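Okadar to open refill and container-return counter in March

24/07/2026 - Grocery chain Okadar will open a refill counter at its Skomia Street store in March, the company said on Friday. Shoppers will be able to buy rice, beans, pasta, nuts and cut fruit in their own containers or in ones borrowed from the store.

The counter will stock 249 products at opening. Borrowed containers carry a deposit of $5, paid back in full when the container is returned within 14 days.

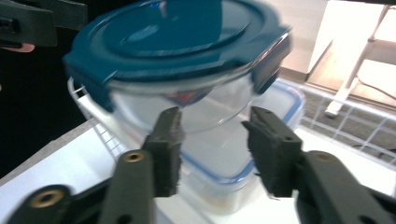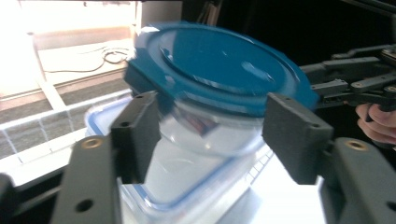

Okadar ran a trial of the service at 2 of its smaller stores last winter. Customers there asked for clearer rules on what they could bring from home. Under the new rules, any clean food container with a tight lid will be accepted, including round ones with a blue-green lid and locking tabs like those shown. Staff will weigh each container before it is filled, and the weight is taken off at the register.

"People already have these things in their kitchens," said Bohdana Chornovol, store operations manager at Okadar. "We want them to be able to use them here."

Washing of returned containers will be handled by Stilline, a local dishwashing service. Sze-wing Hung, who heads the company's food service work, said pickups will be made every evening after closing.

Store hours will not change. A list of products will be posted at the store before opening day.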